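Glass lids: brown film that won't wash off
Kitchen & Cleaning > Cookware care
612 views

plarberg_pots
Posted in June

I have a set of Dravier saucepans with glass lids. The pans clean up fine. The lids have picked up a tan, slightly sticky film, mostly near the knob and under the metal rim. Dish soap and a sponge take off the fresh grease but the old stuff stays. The dishwasher made it worse on one of them, or at least harder.

I don't want to scratch the glass. What are people using?

Tomasina
Senior member, 3955 posts

That's cooked-on oil. It gets thin and hard like varnish and soap won't do much once it's there. Make a paste of baking soda and a little water, spread it on, leave it 20 minutes, rub with a damp cloth. Do it again if you need to. Take the knob off first. Half of what you are fighting is probably under the knob.

greenleaf_rd

Second the baking soda. I would skip the dishwasher for these, even if the box says it's safe. Mine got a gray line under the rim that never came out.

V_Uibo

I disagree about the dishwasher. I have put glass lids through mine for years with no trouble. The film is there because the lid went in dirty and the heat set it. Rinse the lid properly before it goes in and you won't get the film.

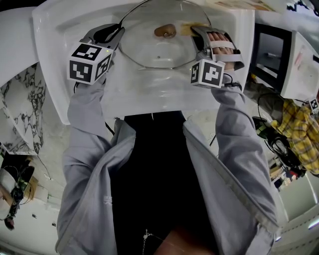
Rinsing is the part people rush. They run water over the top, see it shine and put the lid away. Tilt it so it hangs down into the basin and hold it at the rim on both sides, then let the water run from the knob side down. Look at the glass right beside the knob, because that's where residue stays. On this one there are droplets all over it and it would pass for clean at a glance, but there is still a tan smear just to the right of the brown knob. If that goes into a hot cycle or onto a hot pan again it's going to be much harder to get off. Thirty seconds with a soft brush now and you're done.

Valdis Uibo

Tomasina
Senior member, 3955 posts

Agree on the knob, don't agree on the dishwasher. The glass can take it. The screw and the washer under the knob are what go. I have had 2 knobs come loose, and both were on lids that went through the machine every night. Hand washed ones are still tight.

V_Uibo

Then tighten the screw. It takes a quarter turn. I check mine a couple of times a year.

plarberg_pots

Thanks. I took the knob off the worst lid and there was a brown ring under it – pretty bad. Tried the paste. It took off most of what was on the flat part of the glass but the ring by the hole is still there. Is it OK to use a razor scraper?

greenleaf_rd

No. Tempered glass and a blade is a bad mix. A scratch is a weak point, and then you put it over steam. Use a plastic scraper or an old card.

mudroom

I use a razor on my oven door and it's been fine.

greenleaf_rd

The oven door is flat. A lid is curved, so the corner of the blade digs in. Your call, but I wouldn't.

Enache_kitchen

For the ring by the hole, soak it. Hot tap water, a spoonful of washing soda, lid upside down in a basin overnight with the knob off. Don't do this if you have bare aluminum anywhere on it, washing soda turns it dark. Stainless rims are OK. In the morning go around the hole with an old toothbrush. I did four lids this way and only had to repeat one.

Also don't pour hot water on a lid that just came out of a cold cabinet. Let it sit out a bit.

plarberg_pots

Rim is stainless as far as I know. Will try it tonight.

mudroom

Does anyone have something for the gap where the rim meets the glass? Water sits in mine and drips brown when I pick it up.

V_Uibo

Wooden toothpick with a bit of thin cloth over the end, go all the way around. Then stand the lid on edge to dry and turn it once. If you lay it flat the water stays in the rim.

Tomasina
Senior member, 3955 posts

On this one we agree. Stand them up. I have a Flemen rack that was sold for cutting boards and the lids fit in it.

plarberg_pots

Update – soaked overnight with washing soda, ring is gone except for a faint line you only see against the light. I'm leaving it. The knob is back on with a new washer from the hardware store. Two more lids to do this week.

Enache_kitchen

Good. Change the water between lids, it gets weak after the first one.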